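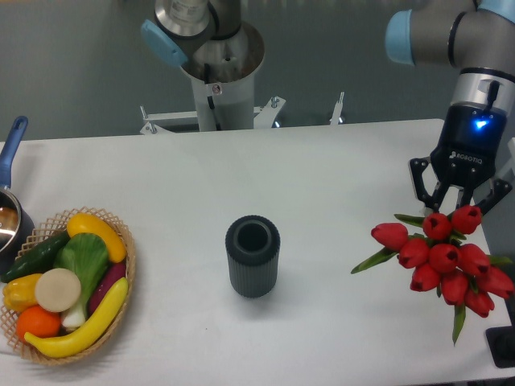 4. Montar el centro de mesa: jarrón, tulipanes y cesta

Si has llegado hasta aquí es que ya tienes la mesa blanca montada y nivelada (apartado 3), así que viene la parte que más me gusta. En este apartado te cuento cómo coloco yo el conjunto Skistness: el jarrón gris oscuro acanalado, el ramo de tulipanes rojos y la cesta de mimbre con la fruta y la verdura artificiales. Se hace en un rato y no hay que taladrar nada, ¡por fin!

Antes de empezar

Ten a mano lo siguiente:

- El jarrón cilíndrico
- El ramo de tulipanes
- La cesta trenzada con sus piezas
- Un paño de microfibra seco
- Una bolsita de gravilla Khúc de 200 gramos (va aparte, no viene con el jarrón)
- Unas tijeras, si los tulipanes son naturales

Nota: el conjunto sirve tanto para flor natural como para flor artificial. Los pasos son casi los mismos y, donde cambian, te aviso.

4.1. Preparar la mesa

1. Pasa el paño por todo el tablero. En el blanco se ve cualquier mota, y más si te da la luz de la ventana.

2. Deja la cesta en el extremo izquierdo, con el lado largo de la mesa delante de ti. Yo la pongo cerca del borde pero con toda la base bien apoyada.

3. Pon el jarrón más o menos en el centro. Todavía no hace falta que afines.

4. Tumba el ramo a la derecha, con las flores juntas y las hojas sueltas hacia fuera, tal como salgan. Deja los tallos accesibles, que por ahí es por donde lo vas a coger.

Precaución: no arrastres el jarrón por el tablero. Levántalo siempre. La primera mesa Nollura que tuve lleva una raya de 18 centímetros por culpa de un grano de arena, y todavía me acuerdo cada vez que pongo el mantel.

4.2. Lastrar el jarrón

Los tulipanes pesan más de lo que parece y todo ese peso queda arriba. Con el jarrón vacío, un codazo tonto y adiós.

1. Mira dentro y comprueba que no quede ningún resto del embalaje. A mí me pasó con una bolita de papel que estuvo meses en el fondo, tan tranquila.

2. Echa la gravilla poco a poco, con la mano, y reparte el fondo con los dedos.

3. Si usas flor natural, añade agua fresca hasta un tercio de la altura. Los tulipanes beben mucho los primeros días, pero prefieren poca agua y cambiada a menudo. Con flor artificial, nada de agua.

4. Seca bien el exterior, sobre todo entre las acanaladuras (las gotas se quedan ahí y acaban dejando cerco en la mesa).

4.3. Colocar los tulipanes

1. Coge el ramo por los tallos, justo por debajo de las hojas grandes. Si lo agarras por las flores, los capullos cerrados se abren a la fuerza y ya no vuelven a su sitio.

2. Flor natural: corta los tallos en diagonal. Flor artificial: dobla el alambre de la punta si te sobra largo, no lo cortes.

3. Mete el ramo entero de una vez, bien vertical, y suéltalo despacio cuando toque fondo. He probado a meterlos uno a uno y me queda una cosa tiesa, como de recepción de hotel.

4. Separa dos o tres flores hacia los lados y deja las demás en montoncito.

5. Saca las hojas largas por encima del borde. Si una cae hacia abajo, déjala. Tavion Doucet, que corrigió la primera versión de esta guía, las mete todas dentro y seguimos discutiéndolo cada vez que nos vemos.

Nota: los tulipanes naturales siguen creciendo después de cortados y se giran hacia la luz. Dale un cuarto de vuelta al jarrón cada mañana.

4.4. Ajustar las distancias

1. Mide 34 centímetros entre la cesta y el jarrón. Si tu mesa es de las cortas, quédate con lo que te permita pasar un plato entre los dos sin rozar.

2. Siéntate. Si el ramo te tapa la cara de quien tienes enfrente, baja los tallos o recorta un poco más.

3. Reparte las piezas de la cesta con las más voluminosas debajo.

Precaución: las piezas artificiales no son comestibles y algunas engañan bastante. Con niños pequeños o perros en casa, la cesta va mejor en un estante alto.

4.5. Limpieza y recambios

El mimbre se limpia en seco, con una brocha blanda. El jarrón admite agua templada y jabón neutro, pero no lo metas en el lavavajillas. En julio, con el calor, cambio el agua de las flores a diario.

Para pedir gravilla o piezas sueltas para la cesta, busca la referencia 182 en el catálogo Dutska. El jarrón se vende solo y también en conjunto, con referencias distintas, así que mira bien cuál marcas en el pedido.

Para las sillas y los protectores de las patas, sigue en el apartado 5.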